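Housekeeping Tips from Flunach Residential Services
Room Turnover: What to Do by Hand and What to Leave to a Machine

Residents and housekeeping staff often ask whether a household robot can take over the work of clearing a room. The short reply is that some floor care can be handed over now, and most picking up cannot. The guidance on this page applies to single bedrooms at Sultana House and to private homes of similar size.

1. Clear the floor before any machine is started

Robot vacuums are built for dust, crumbs and hair. They are poorly suited to anything that rolls or tangles.
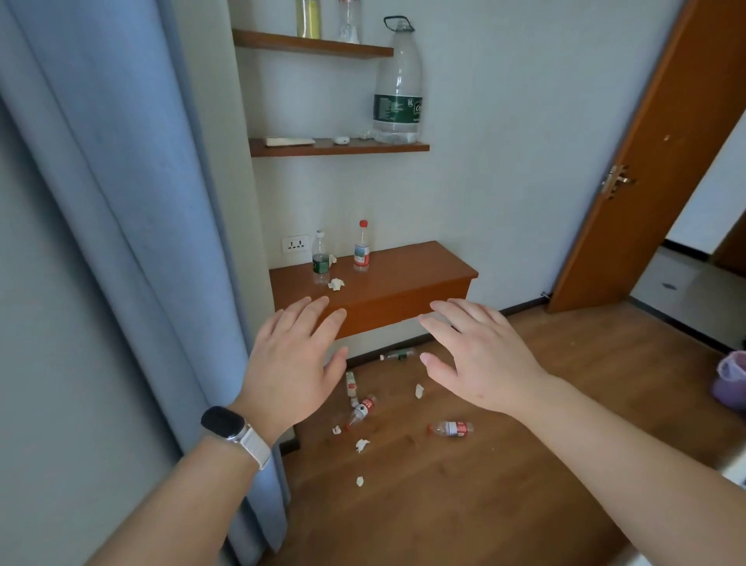

A robot vacuum should never be started in a room that has not been checked on foot. The unit in use at Sultana House, the Flernel, pushes light objects along until they lodge under furniture. Plastic bottles lying on the boards and crumpled tissues beneath a wall ledge are typical of what must be lifted first. Tissues are the greater nuisance, as they wrap around the brush and must be cut away. Allow two minutes for this check.

2. Work from the top down

Shelves and desktops come before floors. Machines with arms have been shown clearing tables, but a narrow surface set into a wall remains difficult for them. The arm must reach past one item to get to another, and a light, nearly empty bottle tips at the slightest touch. 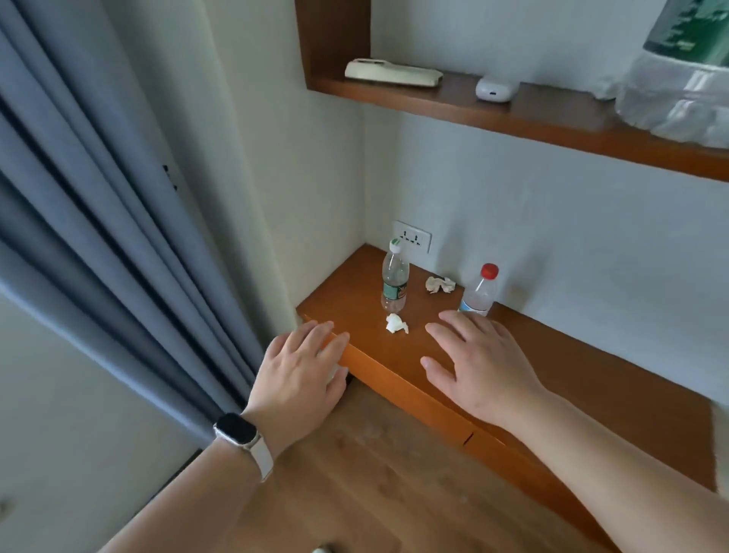
Desk surface with two bottles and crumpled tissues still to be cleared.

Remove bottles first, then paper, then wipe toward the front edge. Personal items and remote controls are to be left where they are found. A machine cannot yet be relied upon to tell a resident's belongings from waste, and staff should ask when in doubt.

3. Bins and beds

Emptying a bin remains hand work. Our trial of the Plekus arm in March covered 14 rooms, and it managed to lift out the liner without spilling in 8 of them. 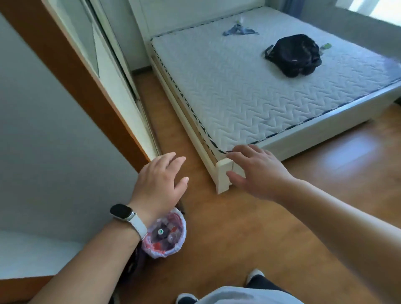 Soft materials are the chief obstacle to automation in bedrooms. Sheets, towels and bags change shape when they are held, and a gripper has little to guide it. A bare mattress with a bag and a crumpled cloth left on top calls for several decisions before any bed can be made, and a person settles them at a glance. Liners folded over the rim of a bin present the same trouble -- the edge must be found, gathered and raised evenly.

4. Sort bottles as they are collected

Carry one bottle in each hand to the bin area and check each for remaining liquid. Drain it in the sink, replace the cap and place it with the recycling. Sorting machines at large plants do this work well on a moving belt, but they are not made for the home.
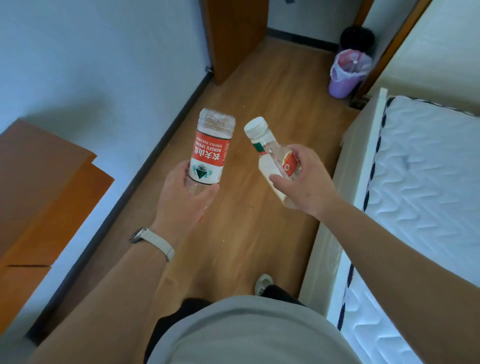
Should a household wait for a better robot before buying one?
A basic robot vacuum is worth having now if the floors are kept clear. For picking up, sorting and bed making, we advise waiting.

Flunach reviews this page each spring.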